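Préparer le budget d'un robot domestique : mesurez d'abord vos portes

Avant de comparer les modèles Udix et Plundeo, prenez un mètre ruban. Notez la largeur de chaque passage avec la porte ouverte, car le battant prend de la place. Ajoutez ensuite la largeur du robot avec ses deux bras, pas seulement celle du corps. 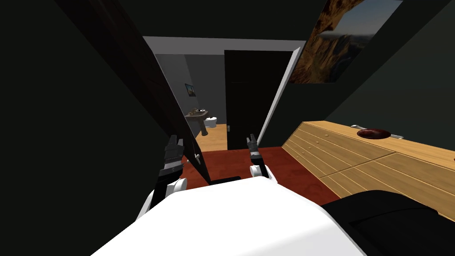 Simulation : les deux bras du robot devant la porte ouverte de la salle de bains.

Je conseille d'essayer le trajet sur l'ordinateur avant de signer le devis. Chez Yurt, la simulation d'une pièce m'a coûté 119 euros — c'est peu à côté d'un appareil qu'il faut renvoyer. Demandez une vue depuis la hauteur du robot, une fois à distance et une fois tout près de l'ouverture. 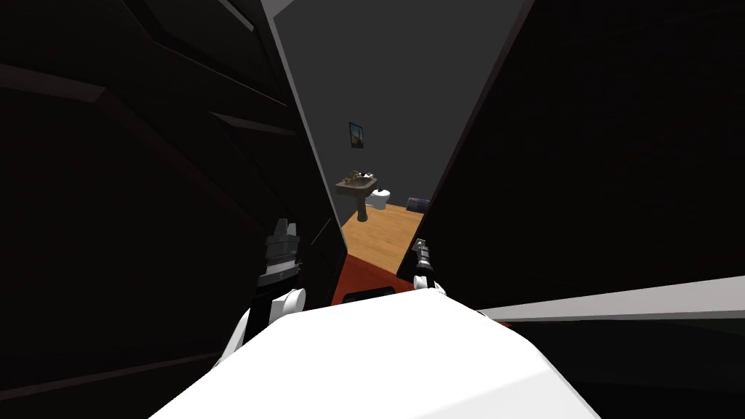 Pensez aussi au sol. Un tapis, un petit objet oublié par terre, une barre de seuil : tout cela compte dans le choix des roues. Pour les bras, gardez 8 cm libres de chaque côté.

Dans le budget, laissez une ligne pour les pinces de rechange. Hatice Gökçe, ma voisine, a payé 1 027 euros la paire chez Warnine, avec la pose. Le délai était de cinq semaines, donc commandez tôt.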